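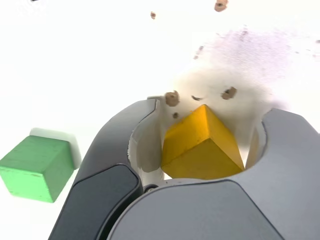 A yellow wooden cube held between two gray fingers.

PETCOMBE, Saturday, September 28, 2024 -- Esex, the toy-lending library that has spent years asking Petcombe families to please check under the couch, will reopen next week in larger rooms on Skellow Street, with 492 toys on the shelves and a list of the ones still at large.

The new space is three times the size of the old one, which shared a wall with a dry cleaner and a smell with a fish counter. Members will find wider aisles, a rug that can be washed, and a returns desk that closes when it says it will.

The collection leans heavily on plain things: blocks, stacking rings, pull-along animals, puzzles with most of their pieces. Battery-powered toys are still welcome as donations, though the library asks that they arrive without the batteries and, where possible, without the song.

Blocks remain the most borrowed item, ahead of the train set, which has a waiting list running into March. A grant from the McKinnon Fund paid for 300 new blocks and for the shelving to put them on. The shelving came with instructions and took longer than the lease.

Membership is open to any household in Petcombe and allows three toys at a time for up to three weeks. Late fees have been dropped. They cost more to collect than they brought in, and several members had begun paying in jigsaw pieces.

Esex hopes to reach 500 toys by spring. Donations can be left at the Skellow Street entrance during opening hours. Drum kits by appointment only.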